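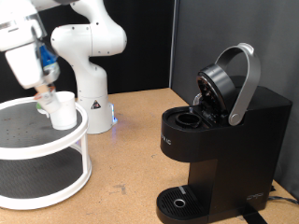

August 25, 2023

The office where I work stopped buying disposable cups in January. A sign went up by the sink in the Endico building saying that everyone should bring a mug from home, and that was the whole announcement. I was in favor of it. Eight months later I think it was a mistake, or at least a good idea done badly, and I want to explain why.

Start with the visitors. Our floor gets people who come in for an hour to sign papers or wait for someone else to sign them. They used to be offered coffee when they sat down. Now the person at the front desk has to find a clean mug, and the clean mugs all belong to somebody. So most days the visitor isn't offered anything. A cup of coffee is a small thing to give a stranger, but it changes how the next hour goes, and we have mostly given it up.

Then there is the washing. The sink on our floor was put in for rinsing a spoon. It has one tap, a shallow bowl and a drying rack that holds 4 mugs if you stack them with care. Mugs sit in the sink over the weekend. People run the hot water for minutes at a time waiting for it to warm up, and nobody has added that to the sum. I don't know how the numbers would come out. I do know that a mug washed under a long stream of hot water has a cost of its own, and that a mug bought new for the office and left in a drawer has an even bigger one.

Sofia Raptis, who ran the supply room at Stergiou when I worked there years ago, had a rule that I still think about. Before she took anything away, she put the replacement in its place and left both out for a month. If people picked up the new thing without being told, she stopped ordering the old one. If they didn't, she asked them what was wrong with it. She did this with paper towels, with binders and once with the chairs in the lunch room. It was slow, and I remember a manager complaining about how slow it was. But the changes stayed.

Most workplace rules about waste go the other way around. The old thing disappears first, and then everybody finds out what it was doing. A paper cup was doing more than holding coffee. It meant you could have a drink without planning for it the night before. It could go down the hall with you, or out to the car, and you didn't have to bring it back. You can dislike the trash it makes, as I do, and still admit that it did those jobs well.

The usual answer is that people should get used to it. Some have. I keep a mug at my desk and wash it when I leave. But I have a desk. The cleaners who come in the evening don't, and neither do the drivers who stop at the loading door, and they used the cups more than anyone. A rule that is easy for people with a drawer and hard for people without one isn't a fair rule, even when the reason for it is a good one.

I have seen it done better. The library in Tornamberg, where my sister lives, has a shelf of plain mugs that belong to the building. There is a tray for the used ones and a dishwasher that runs at the end of the day. A short stack of paper cups sits at the back for anyone who needs to carry a drink out. My sister says the stack goes down slowly. The mugs don't match and a few are chipped – it doesn't matter. The library paid for a dishwasher and for somebody's time to load it, and that is the part most offices skip. They want the saving and the good feeling, and they want the staff to supply the labor.

So my argument is mostly about money. If an employer believes that fewer cups in the trash is worth having, it should pay for it the way it pays for the lights. Buy the mugs. Buy the dishwasher, and put the loading of it in someone's paid hours. Keep a sleeve of paper cups in the cabinet for the driver who has 2 minutes before the next stop.

I sent a shorter version of this to our building manager in the spring. She wrote back that the sink was under review. The sign is still up, and someone has taped a second one under it asking people not to leave mugs in the sink overnight.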